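September, morning, before the kettle

Picking up the grout and sealer notes again after too long away from them. The short version for anyone who only reads the top: the second batch of penetrating sealer is behaving better than the first, I still don't trust the edges, and please leave the trays on the windowsill alone until I've written them up properly.

The long version starts with the Britport samples, which came back in the same box they went out in (bless them, they kept the foam). All of them have had a summer in a working kitchen and it shows. The limestone pieces have etched rings wherever a glass of something sharp was set down, and I don't think any sealer was ever going to save them. I knew that going in and I'm still a little sad about it, as they were lovely pieces. The slate has gone a shade darker and frankly looks nicer for it.

I ran the water drop test on what was left. Usual method – clean with plain water, leave overnight, one drop from the pipette, watch for a dark ring. At 7 minutes the unsealed strip had a clear dark patch and the Zitstead-sealed strip had nothing I could see even with the lamp held low. I let it go to 11 minutes to be fair to both and got a faint halo on the sealed one, right where I'd been stingy with the cloth. So that one's on me and not on the sealer. Note to self: second coat goes on while the first is still tacky, and the cloth gets folded fresh for every pass.

Oil is another story. Olive oil left on overnight made a mark on everything. The Wutness poultice (baking soda and water, thick as peanut butter, plastic wrap over the top) lifted most of it after 2 rounds. I'd like to try a third round before calling it finished, and I'd like to try it with the finer powder too, if we have any left in the back cupboard. Somebody may have used it for the sink.

Polishing: I stopped at 3000 grit on the small offcuts and I see no point going further by hand. My wrists agree. The difference between that and the previous grade only turns up when you tilt the piece toward the window, and a cook is not going to tilt the counter toward the window.

Color, now. We've been going back and forth about which stone to recommend to people who cook a lot and don't wipe up right away, and I keep landing on the busy, speckled ones. A plain dark slab shows every crumb and every dried drip of water, whereas a mix of beige, tan, gray and brown is very forgiving of a person's habits. 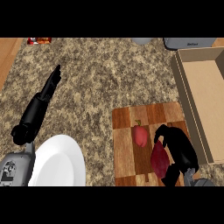
*Image: Sukprasert, computer render*

I'd want a real piece of something in that range on the bench before I say more. Granite varies so much from slab to slab that the same sealer can sink in straight away on one and sit on top of the next, and if it sits it dries to a haze that takes an afternoon of rubbing to get off. Ask me how I know.

Still to do: the edge pieces, the hot pan test, relabel the jars (the ink ran), and order more lint-free cloths, the big pack this time. Also find out whether the Britport people want their box back.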